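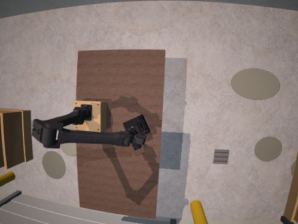 January, and the kitchen window is steamed up again. It is past nine in the evening and I should be in bed, but I promised myself I would write down where we have got to with the house rules for the simulated arm, while I still remember why we argued about each of them.

The rule that took longest is the dullest one. Before any run counts towards the Bitberg set, the arm must begin from the same rest position, and the start position must be written in the log as numbers and never as "the usual place". I was all for leaving it loose, I admit. Then I spent the whole of this afternoon going back through run 2329 and run 2836, which were meant to be twins, and found the elbow had started in two quite different spots. The whole comparison had to go in the bin, and a good cup of tea went cold beside me while I found that out.

So that one stays. I have also put in a line about looking at the floor as well as the board. Our black arm is fixed to its block on the left half of the panel, and the upper link swings right out past the edge of the wood, so the elbow ends up over the pale floor – and everyone, me included, had been drawing the keep-clear area around the wood alone! The Rissanen guide we started from talks about the reach of the gripper and says very little about elbows, so I have written our own paragraph, in plain words, saying that the keep-clear area covers whatever any joint can pass over. I was rather pleased with that paragraph. I read it aloud to the cat.

Shadows got a rule too. The arm throws a great dark loop over the wood, much bigger than I had pictured when we chose the lighting, and Grurnel want the light left alone for the whole of a set. Fair enough. If somebody must change it, they start a new set and say so on the first line.

There are 33 rules in the draft now and I do feel that is too many for people to carry in their heads. I would dearly like to fold the ones about naming files into one, and perhaps drop the two that Atico asked for in the autumn, which repeat each other almost word for word (I shall have to be tactful about that, as they were very kind over the licence business).

Still to do: the stopping rule. I want anyone at all to be able to halt a run without having to give their reasons until afterwards. It costs us so little in a simulation, and it would be a good habit to have when we move over to the real arm in the spring. Must also ask for the bigger screen again, my eyes are not what they were.

Bed now. Porridge oats are nearly out.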